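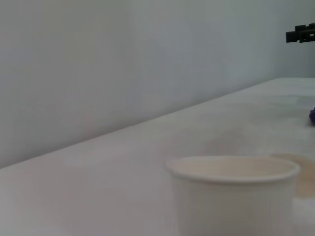

A white table in a coffee room is a coffee-stained table that hasn't had its turn, read the first comment under the building notice, and by mid-morning it had more approving thumbs next to it than the notice itself.

The notice concerned the long white table in the shared break room at Punport, the converted warehouse on the Komen side of the canal. It was put up in February, at 10 in the morning, and it asked tenants to please deal with their spills "properly." The word was underlined. The notice did not go on to say what properly meant, and that is how a matter that could have been settled with one cloth ended up with a working procedure, a trial period and a page of its own in the tenants' bulletin.

Some background for readers on the upper floors, who have their own kitchen and have been reading all of this for pleasure. The table replaced the old brown one, which had been in the room since before the sprinklers and had absorbed coffee, soup, toner and at least one birthday candle without anyone noticing. It cost $869, delivered, a sum everybody in the building now knows by heart and brings up unprompted. It went against the pale gray wall and the room looked bigger, people said. A person could also see every drop that had ever landed on it.

Within a couple of weeks the complaints had sorted themselves into two camps. One held that the table should never have been white. The other held that the table was fine and the people were the problem. Rolland, the framing shop on the ground floor, offered a third position, that the cups were at fault, and got further with it than you might think.

The break room uses plain white paper cups, the squat kind with the rolled rim. They are cheap and they hold plenty. They also weigh almost nothing once you're halfway down your coffee, so a sleeve or a set of keys on the way past is all it takes. Rolland asked for mugs. Mugs were tried two years ago, and anyone who was here for the sink at that time will remember why they were withdrawn. The cups are staying.

So the question became what to do once one has gone over. 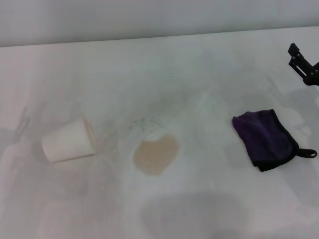 There are two schools on this as well, because of course there are. Wipers go straight in with whatever is closest and sweep. Blotters lay something down on the puddle and wait, looking virtuous. The bulletin has watched both at work and can report that the wipers finish first and the blotters finish once.

The trouble with sweeping is milk. Black coffee on a hard white top comes up without much of a fight, but the pale tan sort, with milk in it, spreads out thin and goes along with the cloth wherever the cloth is going. You start with a puddle you could cover with your hand and finish with a film you could skate on. It looks fine from above while you're standing there. Then you sit down, get your eye level with it, and there it is in long gray curves, your whole arm movement on record.

Dry bits are worse. Anything fine and dark that comes down near the liquid, be it grounds or powder or whatever people are putting in their drinks this month, wants to be dealt with on its own before it meets the wet. Push the two together and you have made a paste, and the paste goes looking for the seam along the back edge. The back edge of that table is a hard reach for anyone under six feet, and the wall behind it is paint.

All of which was put, in slightly more diplomatic language, to the 13 tenants who came to the monthly building meeting, where spills had been given five minutes and took the rest of the hour. The procedure they agreed on is now taped inside the cupboard door over the sink. It reads as follows, with spelling corrected:

Pick up the cup first. Stand it in the sink, or throw it out.
Grounds, sugar, powder: lift them off dry, with the edge of a folded paper towel.
Fold the cloth in four and lay it on the puddle. Press. Do not rub.
Turn to a clean side and press again.
Work from the outside of the spill toward the middle.
Second cloth, damp, one direction only.
Dry it. Yes, really dry it.
Hang the cloth back up by its loop.

The line about direction drew the longest debate. A motion to allow circles failed. Somebody asked whether front to back counted as one direction or whether you had to come back to the front with the cloth in the air, like a typewriter, and the meeting decided that this could be left to individual conscience.

Cloths were easier. The building has been buying microfiber in dark purple from Tarnex, the supply place out by the ring road, with black trim and a little black loop at the corner. The color had been a sore point with people who felt a white table should have a white cloth, presumably so that the two could go gray together. Dark purple won on the grounds that it doesn't show anything. The obvious objection was raised, namely that a cloth which doesn't show anything is a cloth you can't tell is dirty, and it was noted down and left there.

There are to be 2 of them in the room at all times. One is for lifting and one is for finishing, and they are identical, so good luck.

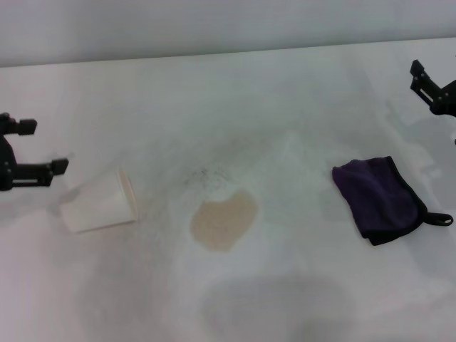
Wouter Cuypers
Tenants' bulletin, ground floor and canal side

Streaks are the part that the procedure hasn't cured, and your reporter has some sympathy with the people who make them. A table with cloudy bands across it looks like a table that has been neglected, when in most cases it's the table somebody has just been working on. The one who walks away from a spill leaves a neat round puddle. The one who stays and does something about it leaves evidence all over the place, and then gets the look from the next person in with a sandwich.

Several readers have written in with remedies. Vinegar in water has the most backers, and it does cut the milk film if you go easy, though the room will smell like a pickle jar through lunch. A drop of dish soap works too, provided it is a drop. Most of the smearing complained about in the comments was soap by the sound of it, put on with a generous hand in the morning and pushed around by everyone else for the rest of the day. One reader recommends newspaper. The bulletin, which is printed on paper and has its pride, would ask you to read it first.

What works best, after a week of fairly undignified testing on the end nearest the door, is plain warm water on a cloth that has been wrung out harder than seems reasonable, and then the other cloth straight after it, dry. The second pass is what does it. People skip the second pass because the table looks clean when it's wet. Everything looks clean when it's wet. Give it five minutes and bend your knees a little, and look along the surface toward the wall. If you can see bands, go again.

It also helps to rinse the cloth. This was thought too obvious to put on the cupboard door, and after what was found hanging from the hook by the fridge it is going to be added.

The faint tan patches are a separate matter. They have been reported as stains, as wear, and in one lengthy comment as a manufacturing defect for which the $869 should be refunded in full. Two of them came off with baking soda and water, made up thick and left for the length of a phone call. A third did not, and may be the light. Anyone planning to attack it with the rough side of a sponge is asked to stop and think about what the rough side of a sponge does to a matte finish, and who will be standing there when the building manager comes in.

The trial period runs to the next monthly meeting. If the table is judged to be in acceptable condition, the procedure becomes permanent and the notice with the underlined word comes down. If it isn't, there are two proposals waiting. The first is a tablecloth. It has been suggested in brown. The second comes from Rolland, again, and would have all drinks with milk in them taken standing up, by the window, over the tile.

Readers wanting to comment may do so under the original notice, where the thread is now longer than the lease. Spare cloths are in the second drawer, under the takeout menus. The paper cups have been moved to the shelf next to the machine, and whoever has been stacking them upside down on the edge of the table is asked to carry on doing it somewhere else.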